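Two Arms and a Practice Pad

In a shared workshop in Zerkasbridge, a small group has spent its evenings teaching a pair of secondhand instruments to sew

The Pettigrew workshop takes up the ground floor of an old printing supply building in Zerkasbridge. Members pay by the month and get a key, a shelf and the use of the machines. Most of what gets made there is furniture and bicycle parts. On the bench nearest the back wall, though, there are two robot arms bolted to a slab of granite countertop, and on Monday nights they tie knots.

The project is called Nunum. It began with a box of retired surgical instruments, the long thin kind used in keyhole operations, bought as a lot from a dealer in used hospital equipment. The instruments had reached the end of their permitted number of uses and could not go back into an operating room. Mechanically, there was a lot of life left in them. Each has a slender shaft with a jointed head at the end, and the joints are pulled by cables that run back to a set of small discs at the base. Turn the discs and the wrist bends, rolls, opens and closes.

The Nunum members built the part that turns the discs. Their first drive box was plywood, with hobby servos screwed to a plate. It worked well enough to open and shut a jaw, and it shook so badly that the tip wandered whenever two servos moved at once. The second was milled from aluminum on the workshop's own machine and uses geared motors with encoders. There are two of those now, one for each arm.

The parts for the whole rig came to $1345, leaving out the box of instruments, a broken end mill and a set of motor drivers that went up in smoke the first night they were plugged in. The arms that carry the drive boxes were built from a published set of plans, with the bearings swapped for ones the local supplier had in stock. The group says the bearings were a mistake. They have a little play in them, and a little play at the shoulder is a lot of play at the end of a long shaft.

Cable tension took up most of the winter. If a cable is slack, the jaw lags behind the command. If it is too tight, the joint sticks and then jumps. The members tried setting the tension by feel, then with a luggage scale, and ended up writing a short routine that drives each disc slowly until the motor current rises and takes that as zero. It runs every time the power comes on. It takes a couple of minutes and makes an unpleasant ticking noise, and people at the other benches have learned to wait for it to finish before asking a question.

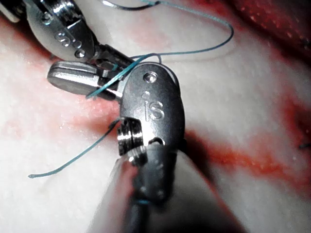
Suturing was picked as the goal early on. A knot needs both arms, and it punishes every small error in the system. One gripper has to hold the thread while the other makes a loop around it, takes the end and pulls. The thread is thin and springy and does not stay where it is put. The jaws have to come very close together without touching, and for a long time they touched. Several pairs of tips were bent that way before the group added a software limit on how near the two heads could get, and then they had to loosen the limit again because it made the handoff impossible.

The control software goes by the name Grimach. It started as a fork of a hobby milling controller and still has some odd leftovers, including a spindle speed setting that does nothing. Grimach can be run in two ways. In the first, a person sits at a pair of handles made from desk lamp arms and the robot copies the hand movements at a smaller scale. In the second, it plays back a motion that was recorded from the handles, with corrections from a small camera mounted near the gripper.

The first mode works. A new member can usually get a needle through a practice pad on the first evening and tie something that holds by the third or fourth. The second mode is less dependable. Playback copes with the early part of a knot, when the thread is more or less where it was during the recording. Once the loop has formed, its shape is different every time, and the camera has trouble with it. Shiny metal next to a glistening surface gives strong reflections, and the vision code has mistaken the edge of a highlight for a strand of thread more than once. Turning the bench lights down helped. So did taping tracing paper over the ring light.

The best run so far was 8 knots in a row on playback, and it has not been repeated. The session log shows that the room was cold that night and that somebody had just replaced the cables on the left arm. Which of those mattered, if either did, is still being argued over. New cables stretch during their first hours of use, so in theory the left arm should have been worse.

There is no plan to do anything medical with the rig, and the members are firm on that. It has no safety certification and no backup if a motor driver fails. What they want is a bench that other workshops could copy, with a parts list that can be ordered without special accounts and instructions that someone with a drill press could follow. The drawings for the aluminum drive box are finished. The wiring notes are not. At the moment they consist of photographs of a whiteboard, part of which has been wiped.

The next job is the shoulder bearings. Replacing them means taking both arms off the granite, and after that the whole calibration has to be done over, which the group expects to use up most of its Mondays through November. A better set of bearings is already on the shelf, still in the supplier's bag – they were ordered in the spring and then put off in favor of one more try at the knots.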